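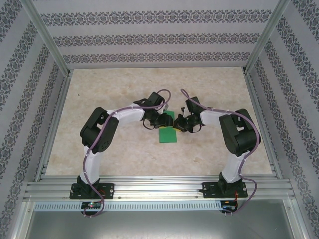
Folding bench notes, February, morning session

Started on the green stock today, and what a colour to work with. Every crease reads clearly, even from a couple of metres back, and I can tell a true fold from a lazy bend without picking the sheet up. The cream tabletop helps too. I was grumpy about that mottled finish when we chose it, but green on beige is the easiest combination on the eyes we've had so far, and I take it all back.

Paper is from the Jenier pack, catalogue line 1086. I weighed up the Filtex sheets as well (stiffer, lovely snap to them) but they crack along the outside of a tight fold and go white and fuzzy there. Jenier bends without complaining. Colour goes right through the fibre, so a worn crease stays green.

What I want out of this batch

A twisted form with one panel standing up and a second flap hanging below, everything turning around the middle. It's the first unit of the Mahasneh model, the one I've been boring everyone about since before the holidays. If the unit behaves, the rest is repetition, and I do love repetition when the paper's good.

Notes on the fold itself

Square the sheet to the front of the table first. Sounds fussy, but the bottom edge is the only reference you get once the top half is being handled.

Pinch at the middle and work outward. Starting from a corner gave me a spiral with a fat end every time.

The twist wants about 45 degrees. More than that and the upper panel leans back and won't stand. Less and the lower flap sits flat against its neighbour and you lose the whole shape.

Don't burnish until both flaps are where you want them. I burnished early on the first sheet and spent ages trying to talk the paper out of it. Paper has a long memory — longer than mine, going by how often I've written this same note.

Later, same morning

Tried folding in the air, off the table completely. On the flat, the lower flap drags and picks up a second, faint crease beside the real one. Held up, it can hang and find its own line. I'm properly excited by this. Gravity does the fiddly bit for free!

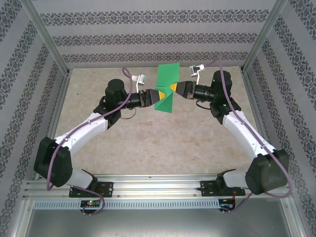 Green sheet held clear of the table, one flap up and one hanging.

Really taken with the shape. There's a rectangle going up, a looser piece coming down, and all the angular business packed in between. I'd happily have it on the windowsill as it is, model or no model.

Things to sort out

Grain direction. I haven't been marking it and I should be. Pencil tick on the back of each sheet before it leaves the pack, short side up.

Humidity. The offcuts on the shelf felt limp first thing and crisp by morning tea. Might explain why sheet 3 was such a pig. Put the pack in the Dititz box with the lid on and leave it there between sessions.

Sheet size. We could go up to 10 per cent bigger without the top panel flopping, I reckon. Bigger would make the centre kinder to work on. Cut a few on the guillotine and label them, please, so they don't get mixed in with the standard ones like last time.

Scrap tub is filling up. Anything green and bigger than a postcard is worth keeping for test creases, the rest can go in the recycling.

Next time: same stock, grain marked, folding off the table from the start. I want to try the mirrored unit as well and see whether the two will nest.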